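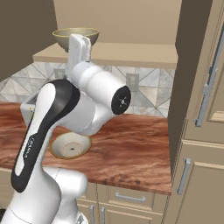

Projects > Mimden > Kitchen gallery

Search this site Search Go

Mimden is my kitchen robot, or the kitchen half of one so far! It lives on the old desktop in my spare room, and every cabinet and tile of it is simulated. I've been building it in the evenings since October, plus Wednesday nights at Golleck, the shared workshop on Nguyen Street, where there's better coffee and people who will argue with you about joint limits until closing time. I write a line or two for the gallery whenever a part of the build gets far enough along to show people, and some of those lines have gotten pretty long.

The arm

White and black, with FRANKA up the side as far as I can read it. I didn't model the arm myself (I'm nowhere near that patient). I started from a ready-made model and spent my time on where to put it. First it stood too far back and could barely get to the counter. Then it stood so close that the elbow went through a cabinet door, which the simulator let it do without a word. Moving the base took about 5 tries before I was happy with the reach.

The elbow

It gets in the way of everything. From the viewpoint I work in most, the arm blocks a good part of the left side, including most of the gray appliance on the counter. I could move the viewpoint, and I have a second one saved over by the tall cabinet, but I keep coming back to this one because I can watch the wrist and both bowls together.

Two bowls

One on the counter, one up on the shelf. The shelf bowl has a thin yellow rim, and the counter one is more of a golden brown, with a little pinkish-orange ring around the bottom on the inside. The job I'm working toward is simple to say: take the top bowl down, put it next to the other one, back off without hitting anything. The first version of that had 400 lines of script in it and most of them were me being scared of the shelf edge. I've been cutting it down ever since.

Bowls are a pain, by the way. If you let the software wrap a simple shape around one for collisions, it fills in the hollow, and then anything you drop in just sits on top like there's a lid on it. I split mine into wedges by hand. There's probably a tool for that. If you know it, please write to me!

The shelf

Plain light beige, and the right part is empty on purpose — I want somewhere to put things back later on. I raised it twice and lowered it once. It's still a little low for the hand to come in from above with the wrist slanted the way I like it.

Countertop

My favorite part, and I won't be taking questions. Rust red and brown with dark maroon streaks running through it, sort of like wood and sort of like lava. Everybody at Golleck has told me to pick something calmer. The big clear stretch to the right of the bowl is the drop zone, so nothing goes there until the script can handle company.

Tile

Squares cut into triangles, with a marbly look in white, gray and cream. I lost a whole Sunday's worth of enthusiasm to that backsplash. The joints kept landing in the wrong place along the edges, and I ended up scaling the texture until the diagonals behaved. The two gray wall plates don't do anything yet. I'd like one of them to be a light switch.

Cabinets and handles

Beige, with raised trim and gray bar handles. Handles matter more than you'd think, as a door is no use to the arm if there's nothing to get hold of. The long one on the tall cabinet is there for later, when I try pulling that door open. The doors have hinges as far as the simulator is concerned, but I haven't tuned the friction, so for now they stay shut.

Saved runs

There are 1,949 of them in a folder named Stakley, after the street I lived on when I had my first computer. I never did come up with a naming system beyond a number and a mood. "Grumpy" is a big category. I throw out the ones where the bowl takes off into the ceiling, except for 4 that I kept for a friend's birthday video.

Still on the list

Sort out the grip on the rim, as the fingers like to slide along it before they close. Give the gray appliance on the left a proper lid. Turn down the shine on the arm a bit — or leave it, I go back and forth. And move the whole thing onto the faster machine at Golleck if I can get a regular slot on it, since mine starts to wheeze as soon as I turn the shadows up.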